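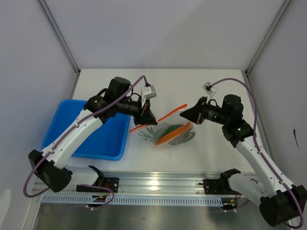
Notebook 3, p. 70

Home Notebooks Scans Index Log in

March, started 14:10. Cel scans for the Tritthorpe cartoon, reel two. Frames 1021 to 2242 are in. Registration holds through the title card, then drifts left on the duck pond shots. Peg holes on those sheets are worn oval. Re-registered by the corner marks instead, and the drift is gone on everything I have checked so far.

Line weight on the fox changes between shots. Agyeman inked the close-ups and Lokstead the wides, going by the stamps. Leave as is. Do not even it out in cleanup.
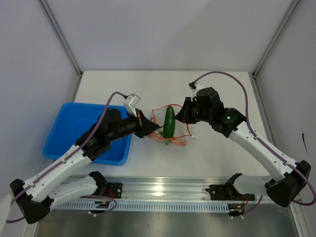

Cucumber in mesh bag, two arms.

Blue paint on the miller's coat has flaked on the walk cycle. Filled one test frame from the adjacent cel. Edges look fine at full size, slightly soft when zoomed. Will try a smaller brush.

This site uses cookies to remember your settings. Accept Decline
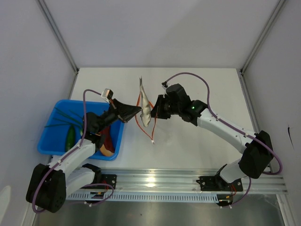 Filed under: Sound

Elell transfer of the dialogue track runs long against picture. Mouth shapes match at the head and are late by the barn door line. Suspect a speed setting in the transfer. Asked for a new one, with tone at both ends. No lip sync work until it arrives.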